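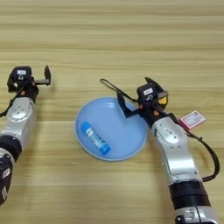
Dizon glue stick and the light blue plate: review after three weeks

13 February 2019

I bought this glue stick in January at Fokholm, when I was looking for envelopes. It was near the cash register and I took it without much thinking. English is my second language, so please forgive me if some words for stationery are not the correct ones. I make greeting cards and small labels for jam jars, and I use glue nearly every evening, so my opinion comes from real use.

The glue stick

It is blue and white with a darker blue cap. The cap closes with a small click, and this was the first thing I liked. My old stick, from Zamden, had a cap that became loose in the first week, and after that the glue had a hard skin on top each time I opened it. With the Dizon I did not have this trouble yet.

The glue goes on smooth and does not smell strong. On thin paper it makes a few wrinkles if you press too much. On card it holds very well. I glued 50 jar labels with one stick and there is still a good piece left inside. Three of the labels came off at the corner, but these jars I had washed the same morning and maybe the glass was still a little damp.

What I like less is the turning part at the bottom. It is stiff, and when it finally moves it moves too far, so you must turn it back. A child would probably need help with it.

The plate

The plate is from Flellatska, round, light blue, with an edge that is slightly raised. They sell it for the kitchen, but I keep it on my work table to hold the glue. A glue stick likes to roll, and my table is wood with a light colour that I want to protect. I had a flat tray before, and I was always picking up the glue from the floor.

The raised edge is low, so you can take things from the plate without lifting your hand very high. The glue stick can lie across it with plenty of space beside it for a card or a pair of small scissors. Dried glue comes off with warm water and a soft sponge. If you leave it for a few days you will have to scratch with a fingernail.

I would prefer a plate that is a bit heavier. When I pull a card quickly from the edge, the plate comes with it.

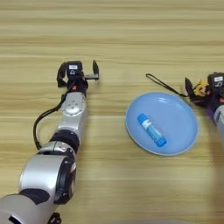

Working with small printed cards

I tested both things mostly with small printed cards, the kind with a thin red border and little pictures. This paper is difficult for many glues, as the colour can come through from the back. With the Dizon I saw no colour coming through, even on the white parts. I put one line of glue along each side and one in the middle, then I wait while I count to nine, and then I press.

Standing a card up on its edge is harder. I tried to make a small display for a friend's market table, with each card upright on a strip of thicker paper. The glue is a little slow for this, and you have to hold the card in place with your fingers for longer than is comfortable.

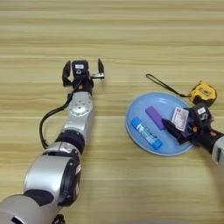 With a folded foot at the bottom it goes better, as there is more paper for the glue to catch. I made the fold as wide as my thumb and the cards stayed straight until the next day. For a bigger display I would still choose double-sided tape — it costs more, but you do not need to wait.

Price and where to buy

I will not write the prices, because both were on special when I bought them and the normal price is higher. Fokholm has the glue in a single pack and also in a pack of three. The plate I found only at the Flellatska shop, in the kitchen section, and it was the last one in this colour. They had grey ones too.

My opinion

The glue stick I will buy again, the pack of three this time. I give it four stars, and it loses one for the stiff bottom. The plate also gets four stars. If they make it in a heavier version I will gladly change my review.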